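September, bench notes, Marsden reissue

Transfer of side A is done apart from track 3. Tape is the Donus copy, second generation at best, with the level dropping on the left channel for the first 11 seconds. Baked it last week and it ran clean today, no shedding on the heads.

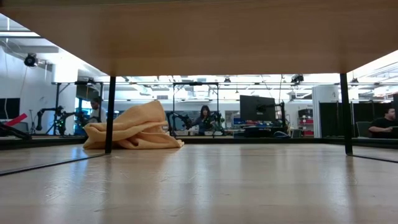
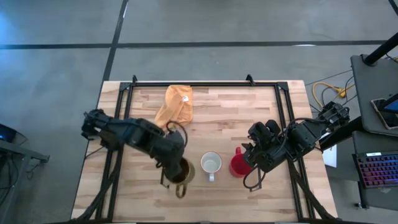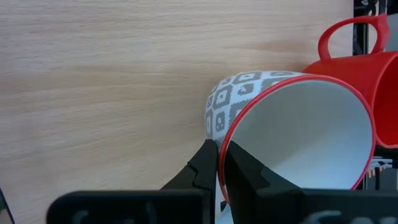

Track 3 is the cover, and the problem is the guitar solo. The sleeve says it was cut at Brirkau with the rest of the session, but the room sound changes at the second chorus and the tempo jumps from 92 to a shade over 94. I think the solo came from a different take — maybe the Fekau date, when they had the smaller amp.

Tried lining it up against the single. The single fades 7 seconds earlier and has no second solo at all, so it only helps with the intro. Pitch matches after slowing the tape by 0.4 percent.

Left the edit alone. Took out 2 clicks before the last verse and a thump under the bass. Hum is still there when the drums drop out. A notch at 60 takes too much off the bass guitar, so I backed it off to half.

To do: redo the left channel opening, check azimuth again before side B, ask the label which take list they used. Flat files are on the archive drive — don't work on those, make a copy.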